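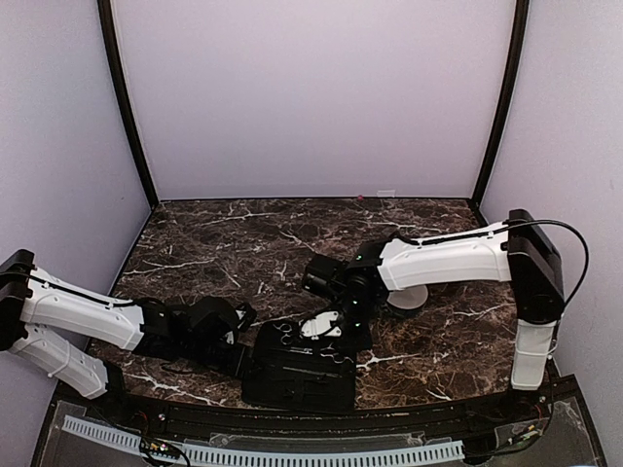

Small Tools, Small Homes: Getting a Workbench Under Control

I love small tools. Tweezers, tiny screwdrivers, needle files, the little hook that came with something and turned out to be the best hook ever made! What I don't love is hunting for them, and for years I hunted for them a lot. Then one rainy Friday I emptied every drawer, jar and biscuit tin onto the bench and started over, and the way I keep things now has lasted longer than any system I've tried. Take whatever suits you.

Start with the case, then choose the tools

A hard case with molded slots is a wonderful thing as long as you let it boss you around a little. Each slot wants one tool. If the tool doesn't drop in easily, it lives somewhere else. I used to force a fat-handled driver into a slot meant for a slim one and then wonder why the lid sprang open whenever I picked the thing up. My Dimar case is twelve years old and the latch still snaps shut like new (I did replace the hinge pin with a bit of brass rod, very satisfying job).

Wipe the slots out now and then. A cotton swab gets into the corners, and a dry soft toothbrush is even better for the ribbed parts on the outside, where dust packs in. Skip the oil spray inside the case. It collects fluff and you'll be cleaning it again by next month.

If two tools look alike when they're lying in their slots, put a dab of nail polish on one handle. I have red for the metric hex keys and a truly awful turquoise for the others. You'll never mix them up again!

Bowls, bowls, bowls

My favorite trick costs nothing. Keep a couple of old cereal bowls by the bench and use one for parts coming off and the other for parts going back on. Ceramic is better than plastic here, it's heavy enough to stay put when your sleeve catches it, and the curved inside lets you sweep a tiny screw up the side with one fingertip. Bowls that don't match are best, so you know at a glance which is which. Thrift stores are full of odd ones.

Put the tweezers next to the bowl, on the side of your working hand, and put them back in the same spot every time. It feels fussy for a day or two and then you stop noticing you do it. 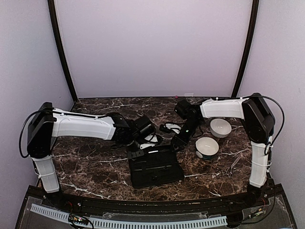 Tâm Võ wrote in to say that two bowls weren't enough and that a third, for anything broken or doubtful, had saved a sewing machine repair from going badly wrong. I tried it that same evening and I'm sold. Mine is a chipped sugar bowl from the Savolainen sale, and I empty it at the end of every job so it can't turn into a junk bowl. Tâm also lines the "coming off" bowl with a scrap of felt to stop springs from bouncing out, and I can't believe I never thought of that.

One more bowl thing: a magnet stuck to the underside holds steel screws in place nicely if the bowl is thin. With a thick one, drop the magnet inside a little cloth bag and set it in the bottom.
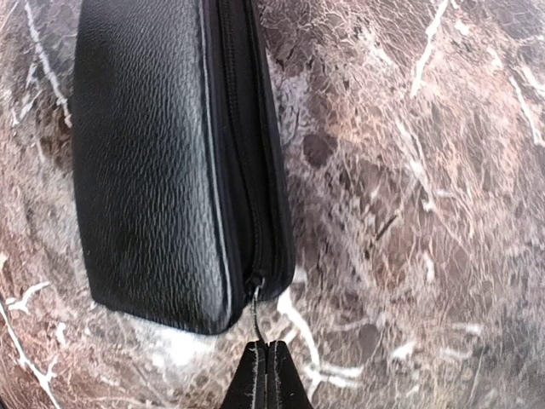
Birkby, July

I'm adding a bit on zippers, as I've spent the month sorting out pouches for travel and have opinions.

A zippered pouch is lovely for the tools you carry from room to room, but the slider is always the first thing to annoy you. Tie a loop of thin cord to it. You get a better grip, you can open it with gloves on, and there's less sideways tugging on the teeth. Use a lark's head knot, pull it snug, and melt the cut ends if your cord is nylon (quickly, over a dish, away from the pouch).

For a stiff zipper, rub a plain candle stub along the teeth, run the slider up and down 20 times, then wipe off the crumbs with a dry cloth. Pencil lead works too, but keep it for dark fabric or you'll have gray smudges on everything.

Pebbled leather and its lookalikes hold dust in the grain. A barely damp cloth, wiped along the wrinkles, lifts it. Let the pouch dry open, away from the radiator.

Pointed things go in tip down with a cork on the end. Wine corks are fine for awls, and a slice of pencil eraser does for needle files.

Next time I'll get to the drawer of loose drill bits, which currently holds 443 of them. Yes, I counted, and yes, a good many are blunt!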